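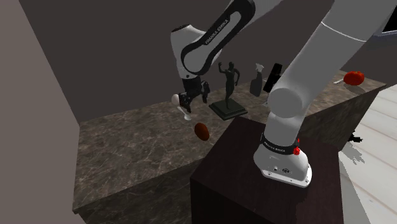
The Grodevel kitchen, with the gripper over the worktop.

I've been spending my Thursday evenings teaching a robot arm to pick things up, and I have a sore thumb to show for it. Grodevel runs in simulation, so I sit at my desk in Seltovstead with a hand controller and steer the arm around a kitchen that only exists on screen (my own is a tip, so it's a nice change!). Leilani Obi set me a target of 100 good demonstrations by the end of March. I'm on 27.

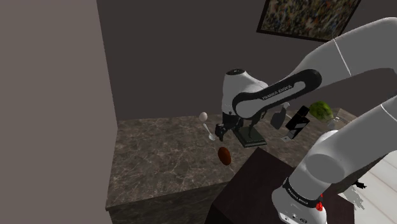
My trouble is with the last bit of the reach. Coming down over something, I slow right up, wobble, and then close too early – and every wobble gets saved along with the rest, so the arm learns to dither just as I do. Leilani's advice was to stop with the fingers open just over the thing, get lined up, and only then go down. I've had a go at it with the flat dark box, and it suits me much better than swooping in. The egg and the spoon off to the left are next on my list, and I'm dreading the spoon.

Portela, our sister group, have 1,144 demos in the bag already, show-offs. If you'd like a turn on the controller, come along at 2 on Thursday. Bring a cushion, the chair is dreadful.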